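Cable on the folding arm keeps snagging, tie it or leave it?
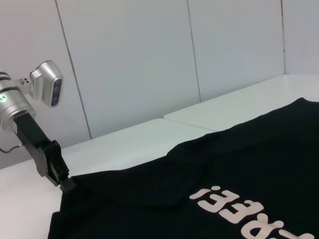 1 min read · 4 replies

mkettani
Thin black cable, left side. It caught again on cycle 14. Tie it to the link?

efua_o
Tie it tight and you'll be buying a new one by December. Leave slack.

kornel_h
Disagree. Slack is what snags. Two ties, small loop at the joint.

efua_o
Mine has 2627 cycles on it with slack, but sure.

deoksu
Check the camera bracket screws while you're there.

mkettani
One was loose. Still tying the cable.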